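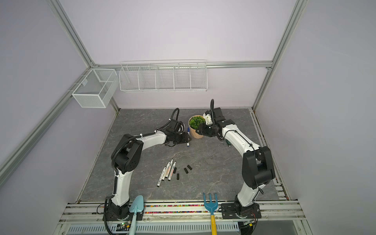 Photo: Ryota Minami

Cornico Marker Set and Bench Organizer Bundle: Test Notes
Reviewed by Gert Magagula
May 11, 2024

Cornico sells this bundle to people who pot plants at a table and want to label them there. It contains a set of markers, a trowel, a hand rake and wire shelving for the wall behind. I have used one since January.

Markers

The barrels are white with black lettering, easy to find against a gray tabletop. The ink is solvent based. Test labels were cut from Trenent plastic stakes and left outside on a south-facing sill. After 98 days the lines were lighter but readable at arm's length. Labels written on unglazed clay bled slightly at the edges, and thin strokes filled in. On glazed pots the ink needed six minutes before it stopped smearing under a thumb.

The caps are the weak point. The black ones are small, have no clip and no flat side, and do not post firmly on the back of the barrel. Set down on a smooth surface, they end up wherever there is room. If you label in batches, put a saucer out for them. A marker left uncapped overnight wrote dry for the first few strokes and then recovered. A second uncapped night finished it. Replacements are sold singly.

Trowel and rake

The trowel is light blue and sized for containers. It is too narrow for moving soil in quantity, and a beige round pot of the size used for a desk plant is the right match. The three-tine rake has a yellow handle. It loosens crusted potting mix well and clears fallen leaves from under low foliage without tearing stems. Both tools lack a hanging hole, so they get propped against the front of the bench. A pair of hooks would have cost very little.

Wall storage

The long white wire basket is divided into compartments and mounts on a horizontal aluminum rail. Mine sagged a little at the center when filled with bagged fertilizer and was level again once the bags came out. Keep it for labels, ties and seed packets. The smaller mesh basket has two compartments, and its openings are fine enough to hold pens without tips poking through. Assembly needs a hex key, supplied, and a level, not supplied.

Compared with the Gakard kit

Gakard's markers have better caps and worse ink. Its rake is heavier, and its shelf has no dividers.

Rating

Markers: good ink, poor caps
Trowel: good
Rake: very good
Shelving: adequate for light items

Recommended for indoor potting. For outdoor beds, buy larger tools separately.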